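Skundov Household Word List: README

Skundov holds 3327 everyday names for household goods, collected from secondhand listings. Ye-seo Sung gathered the terms; Dong-geon Pyo merged the spellings. Treat the merges with suspicion. I rechecked 373 of them and would undo plenty.
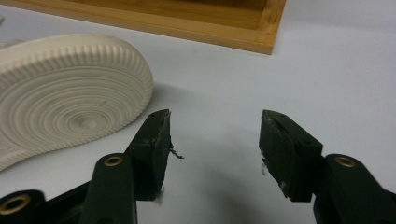
Pine tray, listed under "tray, wood."

Known problems

Sellers call the same thing a dish, a bowl, or a saucer depending on what they hope to get for it. The Stępień tagger claims to sort this out. I have yet to see it do so on a list it wasn't tuned on. 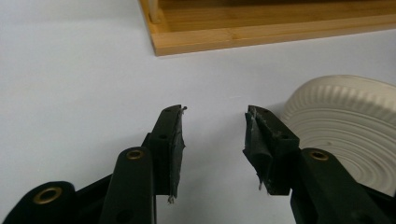

Regional labels are worse. Three of the nine were guessed from shipping notes, and I wouldn't base a dialect map on any of them.

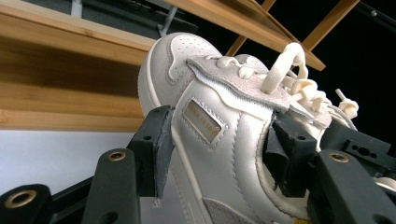 Footwear terms came in last, in June, and got the least checking. "Sneaker" covers far too much. A cream leather pair with a perforated toe and gray suede by the laces has turned up as "tennis shoe," "trainer," and "dress casual," and the merge kept only the first.

Files

terms.csv
merges.csv (read before use)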